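3.2 Collecting demonstrations by remote control

Of all the household jobs we thought of asking a robot to learn, tidying clothes off a sofa was the one our colleagues teased us about most, and also the one we kept coming back to. It is a homely little task, the sort that anybody who has shared a house will know well, and yet it brings together nearly everything that makes cloth hard for a machine. A garment has no fixed shape, its edges hide under its own folds, and the best place to take hold of it may be different every time it is put down. We therefore decided quite early on that we would not try to write rules for picking up and folding. We would show the robot, patiently and many times over, and let the Bulen policy (Section 4) make what it could of our examples.

All the demonstrations were given by remote control. The operator holds a pair of light handles, one for each arm, and the arms follow along with the movement of her hands, while a squeeze of either handle closes the matching gripper. She watches the head view on a large screen, with the wrist views in smaller windows beneath it. Figure 2 shows the head view with both grippers open over the seat and a red garment lying crumpled to the left. 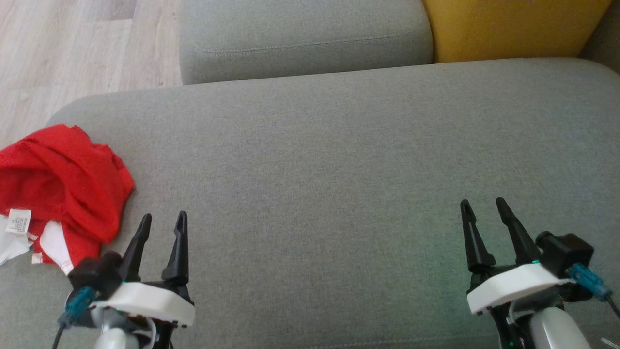

Why not simply take hold of the arms and guide them by hand? Guiding by hand is a lovely, natural way to teach a single arm, but with two arms the teacher has to stand very close, and her own hands and sleeves end up in the camera views, where the policy may come to rely on them.

We did try guiding by hand in the first weeks of the project, at the Skurkbridge flat, and we remain fond of it for short movements such as smoothing a hem. For longer work it proved tiring, and our operators found it awkward to move one arm well while keeping the other quite still. Shalini Bajpai, who gave many of the early lessons both ways, noted in the project diary that remote control felt clumsy for the first hour or so and then rather suddenly stopped feeling clumsy at all. Her notes persuaded us to give every new operator a gentle morning of practice before any of their demonstrations were kept.

In the end we kept 2694 demonstrations from 18 operators. Each begins with the grippers open above the seat and ends when the operator lets go and draws both arms back. We asked people to work at whatever pace suited them and, if they missed a fold, to carry on and try again without starting over. Those second attempts turned out to be some of the most useful material we gathered, and we would warmly encourage other groups to keep theirs.

The wrist views matter a good deal more than we had expected. From the head, a loose heap of cloth is largely a patch of colour, whereas close to the fingers one can make out the sort of detail that helps in choosing a grasp, such as the striped white band on the garment beside the right-hand finger in the wrist view below. Operators told us they glanced down at these smaller windows just before closing a gripper, and so we gave the policy the same views at the same moments.

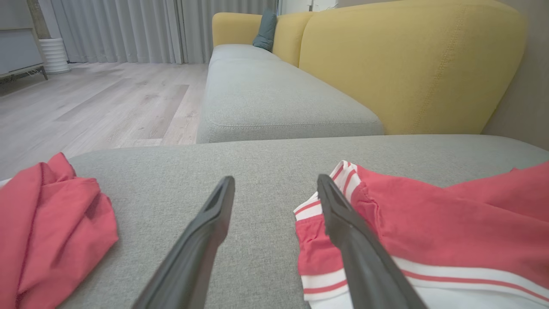

3.3 Preparing the recordings

Before training, we trimmed the idle stretches from the start and end of each recording and brought the camera views and arm positions into step with one another using the Gerik tool. We then set aside the work of three operators entirely, so that the policy could be tested against habits of movement it had never been shown.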